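Section 4. Following a Celebrity or Royal Family Topic

With Skirasum you can follow a famous person, a couple or a whole royal household, and receive their news in one list. Before you start, please sign in with your Wako account.

4.1 Adding a topic

1. Open the menu and choose Topics.
2. Type the name of the person. For our examples we use the singer Sachiko Mizuno.
3. If several people have the same name, check the short biography under each one.
4. Press Follow. The star next to the name becomes yellow.

Note: A new topic shows stories from the last 28 days only. Older stories are in the Archive, which is explained in Section 6.
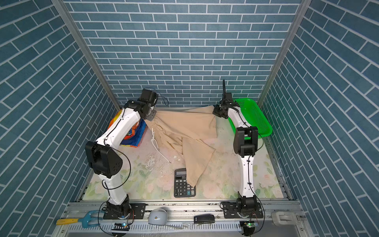 Blue-gray brick-pattern walls and a pale floral surface.

4.2 Adding relatives and friends

News about a celebrity is often news about the family. You can connect up to 15 relatives to one topic.

1. Open the topic and press Family.
2. Choose the names you want from the list.
3. For each name, select All Stories or Main Stories.
4. Press Save.

Caution: If you remove the main person, all connected relatives are also removed. This cannot be undone.

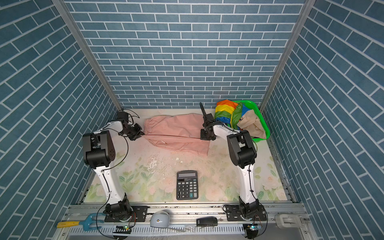 Three walls with a brick pattern, and a floor mat with a soft floral design.

4.3 Separating rumors from confirmed news

Every story has a label. "Confirmed" means that the person or the palace office has made a statement. "Reported" means that at least one magazine has published it. "Rumor" is for everything else.

1. Go to Settings, then Labels.
2. Switch off the labels you do not want to see.
3. Return to your list and pull down to refresh it.

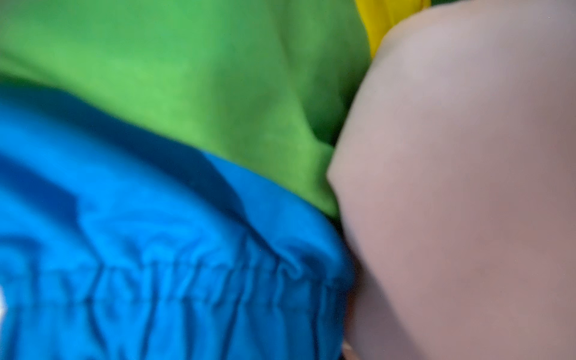

If a rumor is confirmed later, the story comes back to your list with the new label. You do not need to change the settings again.

4.4 Choosing a background for your topic

1. Open the topic and press Appearance.
2. Choose a picture from the gallery or from your own device.
3. Move the Brightness control until the headlines are easy to read.

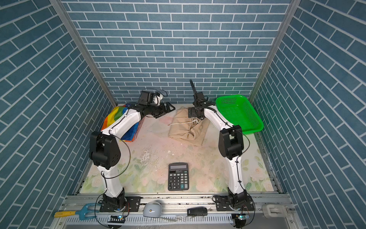 Headlines are white by default, and the text size follows your device. A picture with many fine lines can make small text difficult to read. Slate-blue bricks with thin white lines between them, for example, need a lower brightness, and on a pale floral pattern you should change the headline color to Black. Press Apply when you are satisfied.

Note: The background is visible only to you. Other members who follow the same topic keep their own.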